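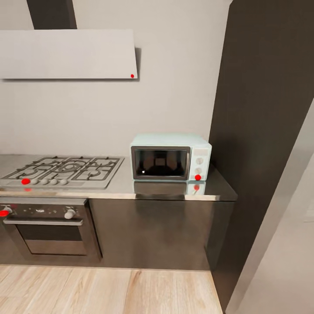 Keeping dried beans and lentils (and actually cooking them)

I have a shelf of jars that my mother would have called a pantry and my husband calls the gravel collection. Chickpeas, black turtle beans, red lentils, a few borlotti I bought at the Stiltham market because I liked the speckles and then had no plan for whatsoever. If you've got a shelf like that too, pull up a chair, because I've picked up a fair few habits over the years and most of them cost nothing.

Write the month on the jar. A strip of masking tape and a pen will do. I put "April" on mine and that's plenty, as anything still sitting there when April comes round again goes straight into a soup. Old beans won't hurt you but they do take forever, and some of them stay chalky in the middle no matter how long you stand over them.

Never top up a half-empty jar. I did this for years! The new beans cook in their own good time, the old ones at the bottom don't, and you end up with a pot that's half mush and half marbles. Tip the old ones out, use them first, wash the jar and let it dry properly overnight before you fill it again.

Soak in more water than you think. Beans swell up a great deal, and if the top layer pokes out of the water it stays hard. For a 500 gram bag I use 2000 mL and my biggest bowl, with a good spoonful of salt stirred in. Yes, salt - I was brought up to believe it toughened the skins, and I've found quite the opposite. Drain and rinse before cooking. Kidney beans need a proper hard boil for at least ten minutes at the start, so please don't put them straight into a slow cooker.
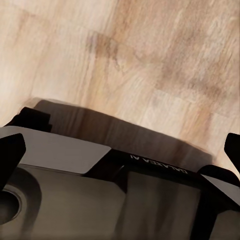 Deividas Tamošiūnaitė
Home cooking and pantry columnist, Damham

Red lentils want no soaking at all, just a rinse in a sieve until the water stops looking like dishwater. Skim off the foam if it bothers you. A lid left slightly ajar will save you scrubbing the stovetop afterwards, and a wooden spoon laid across the pot helps a bit as well.

Leave the tomatoes until last. Anything sour (lemon juice, vinegar, tinned tomatoes) slows the softening right down, so I wait until I can squash a bean against the roof of my mouth with my tongue before any of that goes in.

Freeze them in their cooking liquid. I cook a big pot on a Thursday, let it cool, and ladle it into tubs that hold roughly what a tin would. Leave a finger's width at the top for the liquid to expand. They're lovely for 3 months or so, and a tub thaws in the fridge overnight.

Check for pantry moths while you're at it. Fine webbing under the lid means the lot goes in the outside bin, then hot soapy water for the jar and a good wipe along the shelf, corners and all. A couple of days in the freezer for any new bag before it's decanted has kept mine away so far.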